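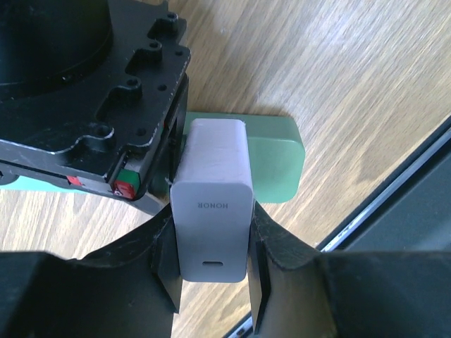 My ticket was 1133, and I know that because I'd been using it as a bookmark since October and had got a bit fond of it. So when Sheldon Gosselin read it out through that awful microphone I was up out of my chair before he'd finished, shouting "Me! It's me!" like a woman on a game show, with half a mince pie in my hand.

I thought I'd won the hamper. Everybody in the hall wanted the hamper. It had a whole Omberg in it, and if you've never had Omberg it's a cheese that smells like a wet tent and tastes like heaven. I'd already planned where it would go in the fridge (bottom shelf, far away from the butter).

"And 1133," said Sheldon, "wins the accordion."

Well. People clapped, in the way people clap when it isn't them.

It was a Boychuk, he told me afterwards, as though that would help. It was red, the colour of a tin of tomato soup, and it came in a case with one working clasp and a strip of pyjama cord doing the job of the other. It weighed the same as my nephew. I carried it home along the sea wall in the dark, in December, in my good shoes, stopping at every bench, and each time I put it down it let out a long low sigh. By the fourth bench I was sighing back.

I can't play anything, I should say. At school I was given the triangle and then asked for it back.
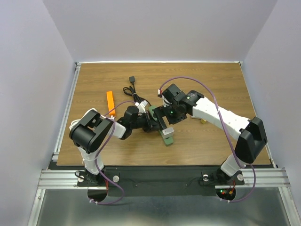 Carter reckoned I should sell it before I got attached, and that a man in Erau would give me enough for a new washing machine if I didn't let on that I needed one.

"I'm not attached," I said. "I've had it one night."

"You've put it on the good chair," said Carter.

I had, too. It looked silly on the floor.

Anyway I meant to sell it, I really did. I rang the man in Erau and he was out, and I rang again and he was at lunch, and in between I thought I might as well find out whether it worked, seeing as he'd be sure to ask. So I got my arms through the straps. It took me ten minutes and I lost an earring. Then I undid the little strap that holds the squashy part shut, and pulled, and pressed a key, and this enormous note came out. Enormous! The cat went up the curtains. I could feel it in my ribs, right in under the bra, and I stood there in the kitchen holding it until I ran out of arm.

Then I did it again with a different key.

I won't pretend it was music. But I looked up and it was dark out and I hadn't had any tea, and there were 4 missed calls on the side, all from Erau. 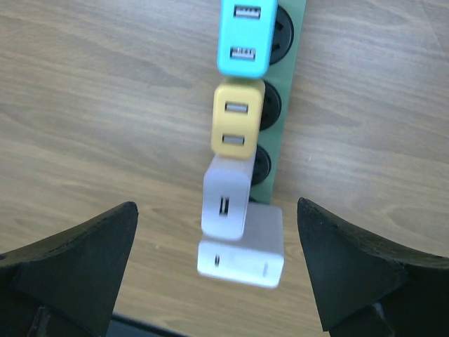
Green power strip on a wooden table.

I suppose I got noisy after that. Husulthorpe is not a big place and the walls in our row are mostly paint. I learned one tune, very slowly, out of a book with a cartoon bear on the front, and I played it after work and again before bed, and I waited for someone to complain. I'd even got a speech ready.

What I got was Sheldon Gosselin on the step, one teatime, with his cap in his hands and a carrier bag on his arm.

"You're going wrong in the middle," he said.

"I beg your pardon?"

"The middle part. It goes up. You keep bringing it down." And he hummed it, there on the step, with the door open and all my heat going out. He had a lovely voice. I've known Sheldon since I was five and I had never once heard him sing, not even in church, where he stands at the back and looks at his shoes.

It had been his, of course. I felt such a fool. Red as soup, sat in his spare room for years and years, and he'd put it in the raffle because his fingers won't do the buttons any more and he couldn't stand to see it go to a shop.

"I could have won the hamper," I said, which was a daft thing to say, but my throat had gone funny.

"My sister won the hamper," said Sheldon. "She doesn't care for the cheese." And he held out the carrier bag, and I didn't need to look in it. You could have smelt it from the harbour.
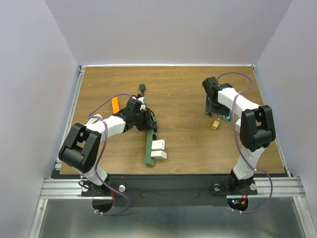 The wooden table, with pale walls on three sides.

So he comes in most evenings now and sits on the good chair, and I stand by the cooker and play, and when I get to the middle part he lifts one finger off his knee to tell me up, go up. We have Omberg on toast with the window open. Carter says the whole house stinks and could we not learn a second tune.

The man from Erau rang again last week. I told him he'd got the wrong number, and Sheldon laughed so hard he had to have a glass of water, and then we went back to the beginning, because I'd lost my place.

More short stories
The Wrong Umbrella
Low Tide, Back by Six
My Aunt's Other Kitchen
A Goose for Mrs Pell

Contact | All stories copyright their authors | Back to top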